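The motel in Silcombe had one lamp that worked, so Mélanie Gagnon did her practice in the bathroom, where the light over the mirror was good. She put a towel across the sink and set a pad on the towel. She had brought three pads in her suitcase, wrapped in her sweaters, along with a needle holder, a pair of forceps and a box of thread.

She was forty-one and had come back to sewing skin late. For nine years she had taught anatomy in Rurnmont and had not closed a wound on anyone. The hospital had agreed to take her back on a trial. On 12th August she would sit in front of Dr. Sawatzky and close a cut on a practice pad, and he would say yes or no.

She did 118 stitches the first night. She knew the number because the box held 400 lengths of thread and she wrote in a notebook what she used. Most of the stitches were bad. The early ones were too tight and the skin of the pad puckered up between them like the top of a laundry bag. The later ones were too loose. At midnight she cut them all out, put the scraps in the ice bucket and went to bed.

In the morning she drove to the hospital to see the practice room. A young man at the desk gave her a badge and said the room was down the hall past the vending machines. He told her the vending machine ate dollar bills and she should use coins.

The room was cold and smelled like new carpet.

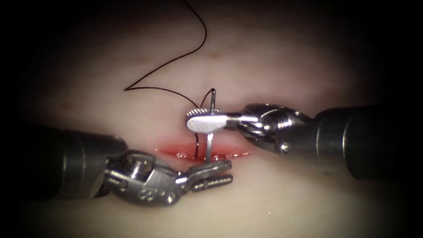 Closing a cut had been the first thing she was ever good at. Her mother had taught her to hem pants at the kitchen table, and when she got to medical school the motion was already in her wrist. In by one side, out by the other, the same distance from the edge each time. She thought about that now, standing with her coat on. The slit in the pad was narrow and it ran sideways, red and shiny along both edges, with a little red fluid lying in it. On the left the grasper was open and holding nothing. The pads in her suitcase had no red in them. They were dry and tan and had been cut so many times that they opened like old wallets.

She took off her coat and sat down on the stool by the wall.

Dr. Sawatzky came in at noon with a sandwich in wax paper. He was shorter than he had sounded on the phone.

"You're early," he said. "By two days."

"I wanted to see the room."

"Well, it's a room." He looked at her hands, which were in her lap. "Did you bring your own tools?"

"They're at the motel."

"Which motel?"

She told him, and he made a face. He ate half of the sandwich standing up. Then he opened a drawer, took out a fresh pad still in its plastic and a Tilteck needle holder with tape around one handle, and put them on the counter in front of her.

"I thought the test was on the twelfth," she said.

"It is. I'm eating lunch."

She opened the plastic. He handed her a blade and she made the cut herself, longer than she meant to. Her first stitch went in too close to the edge and tore through. She pulled it out. Her second was all right. After the fourth she stopped hearing him chew.

When she got to the end she tied it off and cut the thread. There was a gap near the middle where she could have slid a fingernail in. She pointed to it before he could.

"I see it," he said. "What would you do?"

"Take out two and put in three."

"Then do that."

She did that. It took her longer than the whole rest of the row. He folded the wax paper into a square and put it in his shirt pocket, and he watched the last knot go down.

"You hold your breath," he said. "Every time the needle goes in."

"I didn't know that."

"Your shoulders come up." He picked up the pad, bent it backward and looked along the line. Then he gave it to her. "Take it with you. Same time tomorrow, if you want. I'll be having lunch."

She drove back to the motel with the pad on the passenger seat. The parking lot was nearly full and she had to leave the car by the road. In the bathroom she spread the towel over the sink again, threaded a needle and breathed out while she pushed it through.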